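**Stoltent bench cell: see it at work in our demonstration room**

The Stoltent is our smallest bench cell, made for training rooms, for small parts work and for people who want to try a task before they buy something larger. You can order it from this page, but most of our customers come first to see it running. For this we keep a cell set up in Schnyder hall the whole year, and in January we open the hall for one full day.

## What you get

- One Stoltent arm, white casing, with gripper
- Perforated base platform in interlocking panels, with bolts
- One wooden work board
- One set of shape blocks for practice and demonstration
- Skument control software, one license for one computer
- Printed setup guide in English and German

The computer is not included. Please check the Skument requirements before ordering, as older office laptops are often too slow for it.

## How a visit goes

A visit takes 60 minutes. Flurina Aigner or Remo Imhof will receive you at the side entrance and bring you to the cell. The first part is always the same: sorting the shape blocks by color on the board, then by shape, at slow speed and then at working speed. We begin with the blocks because every visitor understands the task at once, and the questions afterwards are much better.
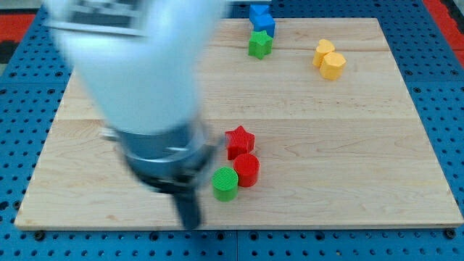 After the sorting you can take over yourself. Remo shows you how to teach a position by hand and how to save it in Skument, and then you place the blocks where you like and try to make a program of your own. It is no problem if you have never done this. Last January we had a class of apprentices and also two dentists, and all of them had a short program running before they left.

You may bring your own parts. They should fit in one hand and should not be oily. If you tell us before what the part is, Flurina can prepare a suitable pair of fingers, otherwise we use the standard ones and see how far we come.

## Open day in January

The doors are open from 9 a.m. to 4 p.m. and you do not need an appointment. Giuliana Espinoza gives a short introduction to Skument at 10 a.m. and repeats it at 2 p.m. She speaks English, Spanish and German. Luzius Rüegg from service is also present and will answer questions on spare parts and on cells which are already at your place. Coffee is free. Parking behind the hall is limited, so please come by bus if you can.

## Prices

| Item | Price (CHF) |
|---|---|
| Stoltent arm, gripper and control box | 2,000 |
| Platform, board and block set | 1,295 |
| Both together, ordered with a visit | 3,100 |
| Cemley carrying case | 1,452 |

Prices are without tax and without shipping. The Cemley case is made to order and needs several weeks, please take this into account if you have to travel with the cell.

## Booking

For a visit outside the open day, write to Gertraud Frei in our sales office and give two or three possible dates, the number of persons and the language you prefer. Groups from schools pay nothing. Visitors with long hair are asked to tie it back at the cell.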